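Unit 6: Grasp Faults in Hand-Held Gripper Work
Course handout, Practical Manipulation, Zudach Technical College
Issued 1 Mar 2018

6.1 Purpose of this unit

This handout supports the second practical session. It deals with one recorded fault, the slipped grasp on a brush, and with the checks that students are expected to make before and after closing the jaws. It should be read together with the notes on jaw geometry in Unit 5. Students who missed that unit should read it before attending.

6.2 Summary of the fault

In December a student group at the college was working through the Flaltik exercise set, in which household articles are lifted from a table and held. A hairbrush was taken by the handle, close to its end. The jaws closed fully and the operator recorded the grasp as good. During the lift the head of the brush swung downwards, the handle turned between the jaws and the brush fell. It struck the edge of the table and then the operator's foot. No injury was reported, but the finger block had been pulled out of line and the fault was not noticed until the next group drew the same tool from the cupboard.

The session was stopped for the remainder of the day and the tool was withdrawn.
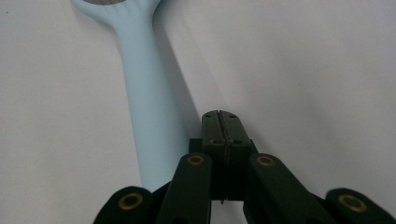
The weight of a brush of this type lies mostly in the head. A grasp near the end of the handle leaves a long lever beyond the jaws, and a small contact area must then resist the whole of the turning force. Closing the jaws harder delays the slip but does not remove the cause. On a smooth, tapered handle it may make matters worse, as the jaws can work their way towards the narrower part.

6.3 Findings

The review of the fault identified the following points.

(a) The jaws met the handle at an angle. Only one edge of each finger block was bearing on the surface.

(b) The operator judged the grasp by the position of the trigger. Trigger position shows how far the jaws have travelled. It does not show whether the article is held.

(c) No trial lift was made. The exercise sheet asked for one, but the instruction was printed on the reverse and had been missed by 3 groups in succession.

(d) The tool had passed 1,000 closing cycles without inspection. The college's limit is now 100 cycles between inspections of the screws and linkage bushings.

6.4 Choice of grasp

A brush may also be held across the head, with one finger block against the back and the other on the bristle side. This brings the jaws nearer to the centre of weight and shortens the lever. It has its own difficulty — bristles bend, and the load on them changes as they do so. The operator should close slowly, wait for the bristles to settle, and only then begin to lift. If the brush tilts, it should be lowered at once and the grasp taken again.

Students are to record which grasp was used. An entry reading "held" or "dropped" is not sufficient.
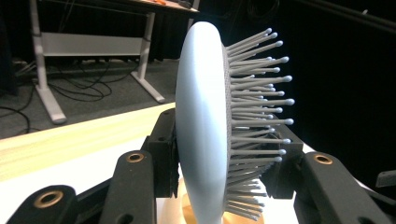

6.5 Procedure before each lift

1. Examine both finger blocks. They should sit parallel when closed.
2. Move the linkage through its full travel by hand and feel for play at the bushings.
3. Clear fingers, sleeves and cables from the area of the jaws.
4. Close on the article and raise it 2 centimetres. Hold it there before continuing.
5. If the article turns or slides, lower it and open the jaws. Do not try to catch a falling article with the free hand.

6.6 Reporting

Any drop, however slight, is to be entered on the Cattaneo fault sheet before the tool is used again. The sheet must state the article, the grasp, the number of cycles since inspection and the condition of the finger blocks. A tool that has struck the table or the floor is to be tagged and handed to the laboratory desk.

6.7 Preparation for the next session

Read the Unent notes on friction and contact, sections 2 and 3. Bring a completed inspection record for the tool assigned to your group. Closed footwear is required in the laboratory, and students without it will not be admitted to the practical.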